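Part 4: Setting Up Your Fruit Basket Table

Okay, so by now you've got your Clanex cover unpacked and the table standing where you want it. (If you skipped the leveling bit in Part 3, go back. I'll wait. Mandarins roll, and they roll toward the one spot you can't reach.) This part is the fun one, where the basket goes down and the fruit goes in.

What you need

The woven basket
The white table cover
A soft brush, an old paintbrush is great
A dry cloth
Mandarins, as many as you like, plus one to practice with

Laying the cover

1. Shake the cover out somewhere that isn't the kitchen. Mine goes over the back railing.

2. Lay it over the table and start smoothing from the middle toward the corners with your flat hands. Don't yank on one side! You'll just drag the wrinkles across to the other one.

3. Leave it alone overnight if you can stand it. The small creases mostly relax by themselves, and the ones that don't, well, I've made my peace with those.

Note: The matte side goes up. I had mine upside down for almost 3 weeks and kept wondering why the lamp glared at me every evening.

Placing the basket

4. Turn the basket over and tap the bottom a few times. New ones shed little bits, and so do old ones.

5. Run your fingers slowly around the rim. You're feeling for strand ends that have worked their way out of the braid.

6. Set the basket down a little off center, long side facing you, and keep your practice mandarin next to it for now.

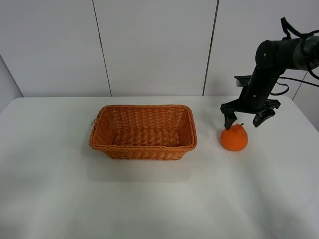

7. Now try the reach. Stand where you'd normally stand, pick up the mandarin, and put it in the basket without leaning on the table. If your sleeve catches the rim, slide the basket back a hand's width and try again. I like mine close enough that I can drop a mandarin in while holding a coffee, which is pretty much the only test I care about.

Caution: Don't pull a loose strand. Please! Tuck it back under its neighbor with a blunt needle, or snip it flush. I pulled one on my first basket, the one from the Bestham market, and a whole corner came up with it.

Checking the cover for marks

8. Pick a time of day when the light comes in low from one side. Overhead light hides everything.

9. Move the basket off, then brush any specks toward you into your hand. Brush first, wipe second, or you'll rub them in.

10. Get your face down near the cover and look along it, then straight at it.

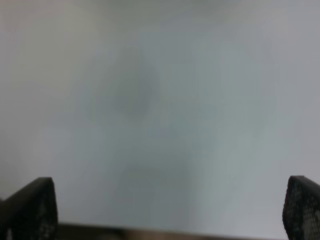 Stains and shadows are the two things people mix up on a white cover, and I've scrubbed at plenty of shadows in my time. Before you reach for the soap, move yourself and then the lamp, and see whether the mark moves too. Get too close and you lose the surface completely, so all that's left is pale gray with a darker smudge or two that could be anything. Back up to arm's length and look again. A real stain stays put and has an edge you can trace with a fingertip.

11. For a real stain, use a barely damp cloth and dab. Citrus juice comes out fine if you get to it the same day. For anything older, see the Prukthorpe soap method in Part 6.

Caution: Keep bleach away from the basket. Even a splash will leave a pale patch in the weave.

Leaving yourself some room

12. Decide which corner the basket lives in when you're using the table for something else. I push mine to the far right, which gives me a nice big stretch of clear cover for sorting mandarins, peeling, writing labels, whatever.

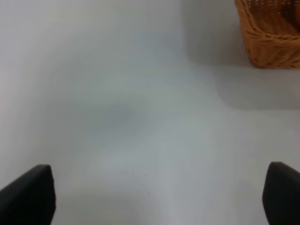 Fig. 3. Basket in the upper right corner of the frame, working area open.

13. Sort your fruit on the open part before any of it goes in. Soft ones go in a bowl for eating today, and firm ones go in the basket, stems up, with the biggest at the bottom.

Note: Check the bottom layer every 4 days or so. One squashy mandarin will take its neighbors with it, and the juice gets down between the strands where no brush is ever going to reach.

Next up is Part 5, lining the basket, where I'll show you the Đinh fold for the corners.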